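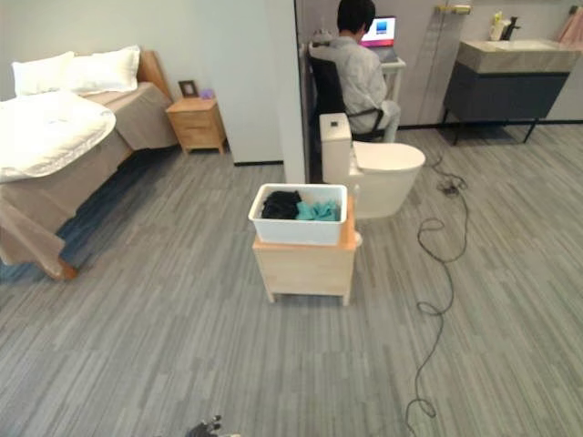
Figure 3. The practice suite at Galtent, with the clothes bin on the low cabinet, the made-up bed to the left and a person at the laptop.

4.2 What changed for the room staff

I went into the practice suite expecting to write about speed, and I came out with a notebook full of stuff about walking, waiting and who gets to decide that a shirt is dirty. So this section is mostly about that. (The timing tables are in Section 5 if you want them, and they're fine, but they aren't the part I kept thinking about on the train home.)

The job we looked at is the small one that the Sillavness staff call "clearing": going into a guest room and dealing with whatever clothing is lying around before the bed and bath get done. In Figure 3 the bin holds one black garment and one teal one, and that's a pretty typical load for the task. Over the study we logged 800 clearing attempts in the suite, and 732 of them ended without a person stepping in. I was happy with that number for a whole evening! Then Gangadharan Panicker, who supervised rooms at Sillavness for years before he joined us, read the log and asked what the person at the laptop had been doing during those 732. Well, watching. Every single time.

That question reshaped the interviews. We had been asking the staff how they felt about the robot, which got us polite answers, and we switched to asking what they did with their hands and eyes during a shift. The answers got a lot longer. One attendant told us she used to sort clothes while thinking about the next room, and now she sits still and thinks about the robot. Another liked the change a lot (her knees are bad, and the chair matters to her more than anything we built). Two people said the laptop shift felt like being off work, and then said they were more tired after it, and I don't have a tidy account of how both can be true.

The other big thing is judgment calls. Attendants carry a huge pile of little rules that we never found in the Eberhard training manual: clothes on the bed are being worn tonight, clothes on a chair are maybe being worn tonight, anything in a bin goes unless it's folded. Our system got the bin rule and not much else, so the rest landed on whoever had the laptop. We counted 177 typed questions from attendants to the engineering desk, and most of them were really about the guest. Andri Riedl started calling these "whose sock" questions, and I'm sorry to say the name stuck in the codebook.

Floors came up too, more than I'd have guessed. Several attendants wanted cables on the carpet treated as part of the task, something you look for as you come in, like a wet patch by the tub. Our task sheet had no line for it until June. It has one now, and the attendants wrote the wording themselves.

One caution before the next part. We interviewed 8 attendants, all of whom had said yes to trying the laptop shift, so the people who wanted nothing to do with it aren't in here. I talked with a few of them over lunch and they were very clear, but I didn't have consent to quote them, and Section 6 comes back to how we'd recruit next time.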